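From: Zamfira Zamfir
To: Dolwood Toy and Tin list
Date: 22/10/2022
Subject: Re: sorting trays, what does everyone use?

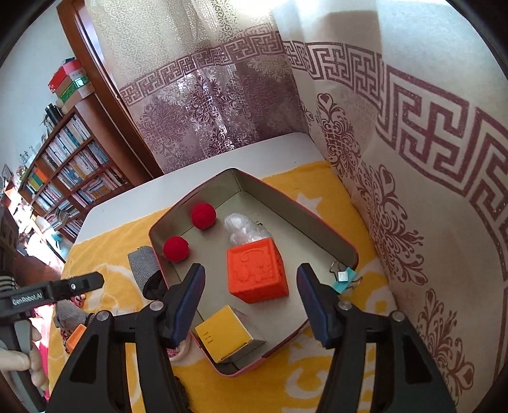
The red-rimmed tray on its yellow blanket, orange cube in the middle.

Ourania Papadakis wrote:
> I've got over 40 small things from the Corent box still waiting
> to be sorted and they keep rolling off the table. Lids are too
> small and my baking tin has gone back to being a baking tin.
> Does anyone have a tray they like? And do you put anything
> under it?

Oh Ourania, I'm so glad you asked, I've been wanting to go on about trays for weeks!

Mine is the shallow metal one you can see in the picture, with the pinkish-red rim and the grey-green inside. I found it at the Rutirau sale in January and I love it to bits. It's angular, with proper corners, and corners are where it's at (small things go into them and stay there, you can tuck a little carton in one and forget it). The sides are low enough to get your fingers in from any direction and the rim takes a clip. I've got a teal binder clip over mine at the right-hand corner.

As for underneath, yes, a blanket, every time! I used to work straight on the white table and the noise was dreadful, plus anything that jumped out went skating off to the floor. On the yellow blanket it just stops where it lands. Any old blanket will do, but a plain bright one makes it much easier to spot a dropped bit.

I don't sort by size any more. I put one soft thing in the middle and work outwards from it. The orange cube is my favourite for that, it has a lovely raised curly figure on the front and you could find it in the dark. The two red balls go over to the left. Clear plastic gets scrunched up behind until I know what I'm keeping. Cloth things stay outside the tray, next to it, or they end up sitting on top of everything else.

One more thing, please don't tip the whole Corent box out at once. I did that with the Crăciun decorations and was still picking through them at bedtime. A couple of handfuls, sort those, then go again.

Do tell us what's in the box when you've got further, I'm dying to know if there are any more tins. And if anyone spots another tray with a coloured rim, any colour, shout before you buy it for yourself!

Zamfira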